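Shared Workshops Should Teach Chores First

The Monddale workshop has spent 751 hours of member time on its household robot, and it is the view of this author that the hours were directed well. Members were asked to begin with ordinary desk chores, performed by hand with markers strapped to both wrists, before any arm was permitted to move.

Some members, Rok Delić among them, have argued that a build should start with the motors. The objection deserves respect — motors are what most people join to work on. Yet sweeping scraps of paper into a bin calls for two hands doing different things, and a machine must be shown such work with care.
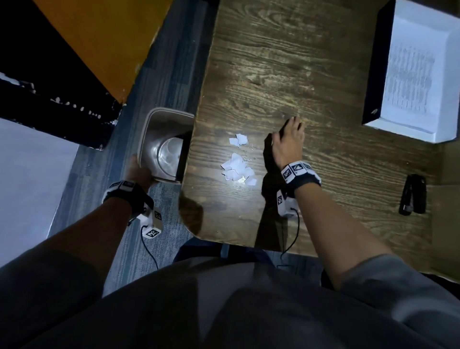
Should a small workshop record its own examples?
Where members can agree on one method and keep to it, they should. Large collections seldom resemble the desks on which a local machine will serve.

The workshop is therefore urged to retain its present order of work for a further 10 weeks, and to purchase no second arm in that period.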